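The Nornex hand-control kit costs $1,849 for two leader arms and the software. I've used it since May to teach a pair of arms small handling jobs, mostly passing hooks and rings from one gripper to the other.

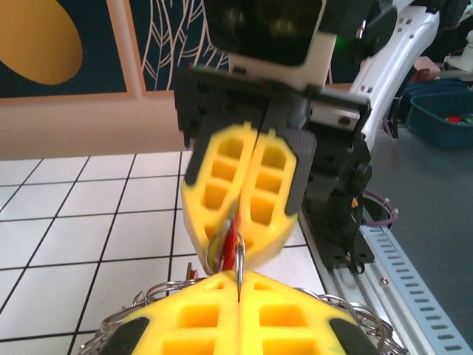
Upper gripper holding a hook and ring over the lower one.

Tracking is good. There's a slight lag on fast wrist turns — you learn to slow down. The foot pedal for ending a take is stiff, and by Thursday my ankle was sore. Plan on more than 500 takes for a job like this.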